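# 袋詰め課題における手首カメラ映像の採否基準について

**投稿者:sesa_kiroku**(収集班・記録担当)

Sesa作業所の記録担当より、標題の件について関係各位のご意見を伺いたく投稿いたします。

課題は、食品玩具を一つずつ把持し、紙製の手提げ袋へ収めるものです。今期の収録は1,875件に達しましたが、一次点検の結果、178件について手首カメラの映像に保留の印が付されました。頭部側の映像には把持の様子が写っている一方、手首側には灰色の面のみが続く時間帯がある、というのが主な保留理由です。両カメラの画像を一枚ずつ添付いたします。
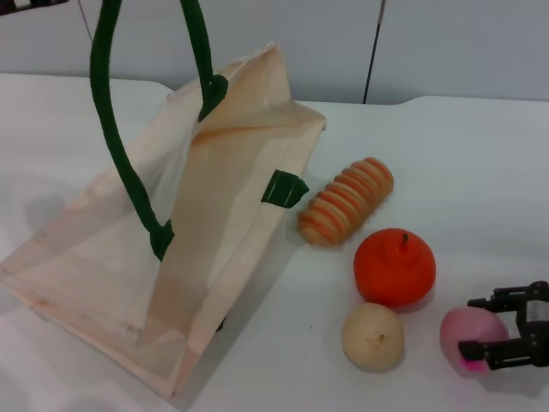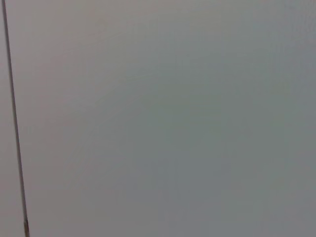
現行の手順書(Bimmont版)には「対象物が視認できない映像は除外する」とのみ記されており、どのカメラの、どの程度の時間を指すのかが定められておりません。除外の単位を収録一件とするか、区間とするか、あるいは除外自体を行わないか、次回の引き渡しまでに決定する必要がございます。

---

**投稿者:pawlak_qa**

品質確認を担当しております。当方は収録一件単位での除外を支持いたします。

手順書の文言は簡素ですが、趣旨は明確であると理解しております。学習側が二系統の映像を対にして用いる以上、片方に情報がない区間を含む収録は、対としての要件を満たしておりません。178件は全体の一割に満たず、再収録で補うことが可能な数です。基準を緩めた場合、後日どの収録が緩和後のものであるかを追跡する負担のほうが大きくなると考えます。

---

**投稿者:jirk_gakushu**

学習側より回答申し上げます。上記のご意見には同意いたしかねます。

手首カメラに対象物が入らない時間は、通常の動作にも含まれます。腕が待機位置にあるとき、対象物から離れて移動しているとき、いずれも該当いたします。これらをすべて除いた場合、学習器は「手首側に何も見えない状態」を一度も経験しないまま実機に載ることになります。Jirkmontでの前回の評価では、まさにその状態で腕が停止し、復帰しない事例が12回記録されました。原因の一端は、見栄えのよい収録のみを選別したことにあると当方では判断しております。

灰色の面しか写らない画像にも、頭部側の画像と関節角の記録が対応しております。情報がないという評価は、手首側を単独で見た場合にのみ成り立つものです。

---

**投稿者:pawlak_qa**

前回評価の件は承知しておりますが、停止の原因が選別にあるとの結論は、報告書では「可能性」の扱いであったはずです。把持力の閾値も同時期に変更されており、切り分けは済んでおりません。

また、点検者の立場から申し上げますと、一様な面だけが続く映像では、カメラが正しく動作しているのか、途中で画像が更新されなくなったのかを目視で判別できません。採用するのであれば、その点の担保をお示しいただきたく存じます。

---

**投稿者:bimmont_tejun**

手順書の管理を担当しております。文言が不十分であった点、お詫び申し上げます。

当該の一文は、レンズ前面に保護膜を付けたまま収録した事故を受けて追記したものです。対象物が画角から外れること自体を禁じる意図はございませんでした。したがって、手順書を根拠に一件単位で除外することは、起草の趣旨からは外れるものと考えます。

ただし、画像の更新停止を見分けられないとのご指摘はもっともです。時刻印の連続性と、隣接する画像間の画素差分を機械的に確認すれば、目視に頼る必要はないのではないでしょうか。稼働中のカメラであれば、平坦な面であっても微細な雑音が画像ごとに変わります。

---

**投稿者:sesa_kiroku**

差分の確認につきましては、当作業所の計算機でも実施可能です。試みに保留分の一部へ適用いたしましたところ、更新停止に該当するものが2件見つかりました。いずれも目視では保留理由を「対象物なし」としておりましたので、点検票の区分にも不備があったことになります。

つきましては、点検票の「対象物なし」欄を次のとおり分割する案をお諮りいたします。

- **画角外**:カメラは正常、対象物が写っていないもの。原則として採用
- **更新停止**:同一画像が連続するもの。収録一件を除外
- **遮蔽・汚損**:レンズの覆い、付着物等によるもの。収録一件を除外
- **判定不能**:上記に当てはまらないもの。品質確認へ回付

---

**投稿者:jirk_gakushu**

案に賛成いたします。「画角外」の区間には開始と終了の時刻を付していただけますと、学習時に当該区間の重みを調整できます。除外の要否は、付与された時刻をもとに当方で比較試験を行ったうえでご報告するのが適切と存じます。

---

**投稿者:pawlak_qa**

更新停止が実際に見つかった以上、機械的な確認を必須とすることが当方の最低条件です。差分の閾値は収録拠点ごとに定めず、全拠点で統一してください。照明条件により雑音の量が変わるため、拠点任せでは比較ができなくなります。

なお、「画角外」の長さに上限を設けない点については、依然として賛成しかねます。収録の大半で手首側に何も写らないものまで採用する理由は見いだせません。上限値の提示を学習側に求めます。

---

**投稿者:jirk_gakushu**

上限値につきましては、根拠のない数字をここで申し上げることは控えます。比較試験では、区間の長さ別に収録を分けた条件を設けます。それまでは長さによる除外を行わず、時刻の付与のみでお願いしたく存じます。

---

**投稿者:bimmont_tejun**

手順書の改訂案には、点検票の四区分、差分確認の必須化、全拠点共通の閾値を盛り込みます。「画角外」の上限は未定と明記し、試験結果を受けて追補いたします。該当する一文は改訂版の発行をもって削除します。

保留中の収録は、改訂版の発行まで削除も再収録も行わず、現状のまま保管してください。

---

**投稿者:sesa_kiroku**

承知いたしました。保留分は原本のまま別領域へ移し、書き込みを禁止する設定といたします。差分確認の結果一覧は、閾値の検討資料として品質確認のご担当へ先にお送りいたします。形式は表計算の一覧でよろしいでしょうか。

---

**投稿者:pawlak_qa**

一覧で差し支えありません。収録番号、区間の開始と終了、差分の最小値の各列をお願いいたします。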